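**Two arm bowl and plate policy: freeze the arm that isn't carrying, or leave it free?**

posted 11/10/23 by zester_lab

Small group, home tabletop stuff, bimanual, imitation learning. The method is simple. One policy, both arms, head camera plus joint angles in, chunk of joint targets out. Tasks are all "move the dish": bowl off the plate, plate off the plate, that kind of thing. Usually one arm does the real work and the other one waits.

Two versions of the same policy:

- **free**: all joints of both arms predicted, all the time
- **masked**: a little classifier picks the active arm, the other one holds its last pose and gets no loss

Expected masked to win. It did on the plain table. 50 rollouts per version, masked finished more of them and the waiting arm stopped drifting.
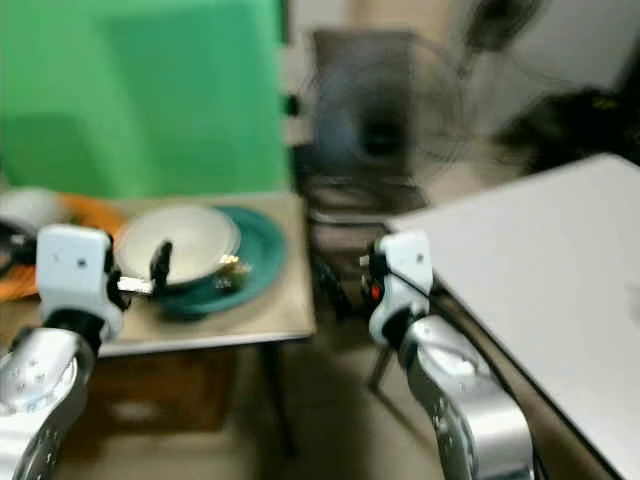

Then we went to the messy table setup and it flipped. Free wins there, and not by a hair. Masked gets the grasp, lifts, and then sort of stalls when the dish has to clear whatever is next to it. No crash, it just dithers until timeout.

What we tried so far:

- chunk length down to 6 steps. less dithering, more jerk
- retrained the classifier with more messy-table demos
- swapped which arm is the default at reset

None of it closed the gap. Training set is 1,006 demos, same for both versions, mostly plain table if that matters (it probaly does).

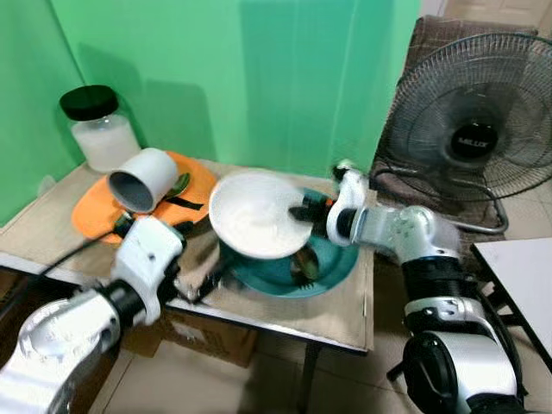
Both versions see the same head view and start from the same reset pose, so I don't think it's perception. But I've been wrong on that before. The classifier flips more often on the messy table, I do have that logged. Flips mostly come right after lift.

Has anyone seen this? Is masking just a bad idea with clutter or are we doing it wrong? Want to write it up in February and would like to not say something dumb.

---

**Valdir Rangel**

Your flips are the whole story I think. Every flip does two things in your version: changes which arm moves AND resets the hold pose. So the arm that was carrying gets frozen mid carry, for a chunk, then thawed. Policy never saw that in the demos. Of course it dithers.

Check this first, takes ten minutes. Plot the classifier output against the gripper opening. If flips bunch up when the gripper is closed on something, that's your problem and it has nothing to do with clutter as such.

We had the same with bowls at Lastach. Tilted bowl near the wrist, the head camera loses half the table behind it, and the classifier was leaning on the table layout much more than on the arms. Looked fine on paper, good accuracy on held out frames. Those frames were mostly pre-grasp though.

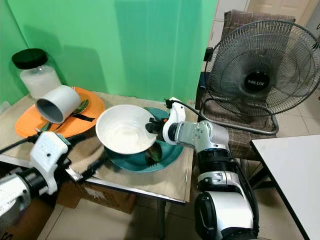

*Right gripper at the bowl rim, orange plate and cup off to the left.*

Things that helped, in the order I'd try them:

1. Lock the classifier while either gripper is closed. Dumb rule, biggest gain for us.
2. Give it the last 2 predictions as input. Cheap smoothing.
3. Don't zero the loss on the waiting arm. Scale it down. With zero loss that half of the output turns to mush and when the flip comes you get mush.

Number 3 matters more than people think. Demos where the "idle" arm gets nudged out of the way are real data and you're throwing them out. On a plain table there's hardly any of that, so you never pay for it. On the messy one you do.

Also please report the two tables seperately. If you average them you get a tie and the paper says nothing.

One thing I'd want to know: does the free version still drift on the messy table? If it drifts and wins anyway, the drift may be doing useful work, like making room. Look at the rollouts by eye before you put a number on it.

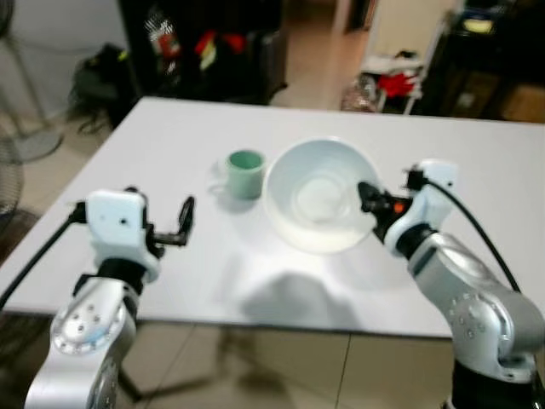

And mug tasks, leave those out of the comparison or put them in their own row. Handle side changes which arm people use when they teleoperate, so the active arm label gets noisy, and a noisy label hits masked only. Not a fair fight.

---

**batista_k**

masking never worked for me either, just use free and add more demos

---

**vimness**

Agree with Valdir on the lock. Disagree a bit on 3, we scaled the idle loss and had to retune everything after. Easier: keep full loss on both arms in training, mask only when you run it. Then you can turn the mask on and off on the *same weights*, which is a cleaner test than two training runs anyway.

Seeds? You didn't say. If it's one seed each I wouldn't trust the plain table result either.

> zester_lab: one seed each, yeah. Running more. Lock is in, flips after lift are gone in the logs, haven't scored the rollouts yet. Will post the messy table numbers here when I have them.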